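Stripping, airing and remaking a spare bed

15 Dec 2023
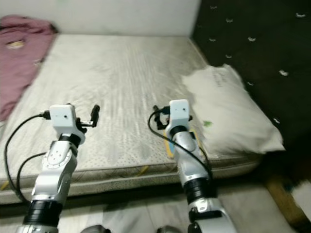

How long should a bare mattress be left to air before the bed is made up again?

Four hours is my minimum in a heated room, and a full day is better if the bed can be spared. A mattress gives up moisture slowly, and the quilted top layer feels dry to the hand a long time before the filling under it has caught up.

I have been keeping notes on the spare bed since September, when Henrike Kramer stayed for a week and mentioned, politely, that it smelled shut in. She was right. The bed stands in the small room at the back of the house, with its far side hard against a plain off-white wall, and it had not been stripped to the mattress since the spring. The sheets had been changed between guests and the protector had stayed where it was.

The order I now follow is this. Duvet and pillows come off first and go over the banister. The sheet is folded in from the corners towards the middle, so that dust and hair are carried off in it. The protector comes off last and goes into the wash on its own at 40 degrees. It has a coated back, which traps water in the drum if anything else is in there with it, and the machine then refuses to spin. I lost most of a Sunday to that.

Once the top is bare I open the window on the latch and the door fully. In cold weather the radiator stays on. This looks wasteful, but cold air with no heat behind it does very little, and in a damp week the room ends up wetter than it started. I have a cheap Duvard hygrometer on the windowsill and the readings are clear enough. With the window open and the radiator off, the figure hardly moves. With both, it falls within the first hour and then levels off.

Vacuuming comes after airing. I use the small upholstery nozzle and work in strips along the line of the quilting, then once across it. The piping round the edge collects more than the flat parts do, and so does the groove where the piping meets the side border, so I change to the crevice tool for that and go round the three sides I can reach. For the fourth, the bed has to come out from the wall. It is on felt pads and will slide if pulled from the foot end, but not if pulled from the side, where the pads catch on a raised board.

There are some grey smudges on the top of the mattress. I have tried three things on them over the autumn, each on a different patch.

Bicarbonate of soda, left on for eight hours and vacuumed off, did nothing visible to the marks. It did help with the smell, or the open window did. I did not separate the two.

A barely damp cloth with a drop of washing-up liquid lightened one mark and left a faint ring round it. The ring was worse than the mark. I went over it again with plain water, working from the outside in, and most of it went.

Cestik upholstery foam, which Ramil Samonte recommended, gave the best result of the three and has the worst smell. It needs a second day of airing to clear. I would use it on a mattress that was not wanted that week and not otherwise.

I have decided to leave the rest. A protector and a sheet go over the lot, and rubbing at quilting roughens the cloth sooner than it cleans it. My mother's rule was that a mattress should be dry and free of dust, and that its colour was its own affair.

Turning is a separate matter. Mine is a one-sided mattress, so it is rotated head to foot and never flipped. I do it every three months and write the date on a strip of masking tape on the bed frame. Narendra Chauhan, who used to fit out holiday lets in Rellirdale, told me that he rotated at every change of season and that the owners who did not bother were replacing mattresses in half the time. I have no figures of my own to set against that. The job is easier with two people, but one can manage it by turning the mattress a quarter at a time, provided there is floor space at the foot. In my room there is just enough, with the chair put out on the landing.

The fitted sheet was the other fault I wanted to put right. The old ones were cut for a shallower mattress. They went on, with effort, and then came off the far corners during the night. I measured from the top piping to the bottom edge, added the thickness of the protector, and bought two new ones from Benmoussa with a deeper pocket. They cost £31 for the pair. The elastic runs all the way round, which the old sheets did not have, and after five guests neither has let go of a corner.

To put one on with the bed against a wall, start with the two far corners. Kneel on the mattress if need be. Pull the sheet under the far corners properly, well past the seam, before touching the near ones. If the near corners are done first there is never enough slack left to get behind the far side, and the usual result is that the sheet is tucked over the edge and looks right until someone lies on it.

I leave the blankets off until the day the guest arrives. A bed that is fully made and then left for weeks goes flat and stale, and in a back room it goes stale faster. Protector and sheet on, duvet folded at the foot, pillows in the cupboard. Making up the rest takes eight minutes.

Two things are still open. The first is whether to move the bed out from the wall for good. A gap the width of a hand would let air down the back, and it would also mean that pillows fall into it. Mark Anthony Cabanatuan has his the same way and has pushed a rolled blanket into the gap, which seems to me to cancel the benefit. The second is the base. The slats are sound, but they are spaced wider than the maker of the mattress asks for, and I can feel a slight dip by the third one from the head end. I have the timber for extra slats in the shed — offcuts from the bookcase — and will cut them to length after Christmas, once the room is free again.

Henrike is back on the 22nd. The protector is on the airer, the window is on the latch and the hygrometer says 58 per cent.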